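right so. wrist update, as a few of you asked. three weeks of not being able to open a jar without swearing

physio on Monday, Anitha Poduval, lovely, very firm thumbs. says it's the desk. elbow too low, chair too high, me clicking over 1000 times a day like a maniac

homework: forearm flat on the table, move from the elbow, break every hour. I managed it untill lunch

also tried mousing left handed. sent a half written email to the whole Skelberg office - sorry Skelberg

black mouse, red bit on it, plenty of desk round it 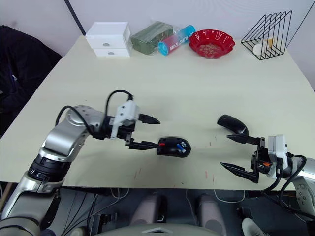
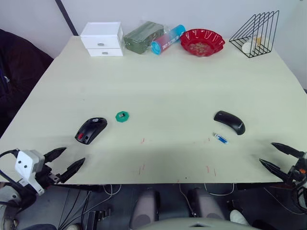 anyway the stretches do help a bit. palm on the wall, fingers down, hold, repeat. boring as anything

she wants me back in May. if anyone's got a chair that goes properly low pls shout, teh Dillell one is going on the tip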